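Tedesco Releases Pusum 2, a Motion Planning and Perception Package for Robotic Suturing Research

Tedesco today announced the release of Pusum 2, the second major version of its software for laboratories that study automated and assisted suturing on bench-top tissue models. The package combines needle tracking, thread perception and two-arm motion planning in a single installation.

Pusum 2 replaces the separate planners of the first version with one shared planner for both instruments. It updates the estimated pose of the needle every 40 milliseconds and passes that estimate directly to the controller, so that a planned grasp can be corrected while the arm is moving. Thread is now modeled as an obstacle as well as a target.

"Our users told us that the needle was seldom the hardest part," said Lucyna Pawlak, director of software at Tedesco. "Loose thread crosses the needle, hides the jaws and changes shape with every motion. We rebuilt the perception module with that in mind."

Suturing work on practice pads, in wrist-camera and fixed-camera views:
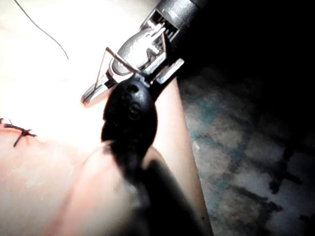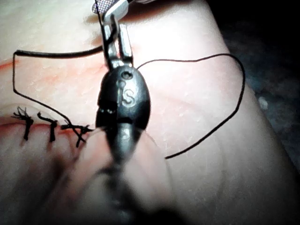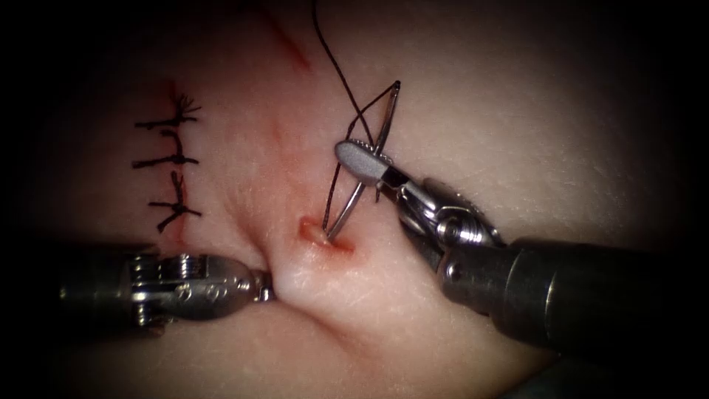
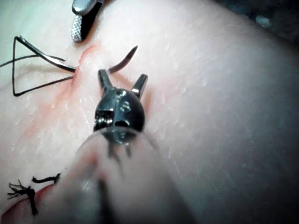
The release also includes Gimireck, a review tool that aligns video from several cameras with joint data and planner decisions. Operators can stop at any point in a run, inspect the path the planner selected and compare it with the alternatives it rejected.

Eight research groups took part in the preview program, which closed in March. Their reports led to changes in camera calibration and in the way control is returned to a human operator.

"A handover has to be predictable," said Masaru Hirose, who leads the controls team. "The arms hold position until the operator confirms, and the log records who had control."

Pusum 2 is intended for research use only and is not cleared for clinical procedures. It is available now to current license holders at no added cost.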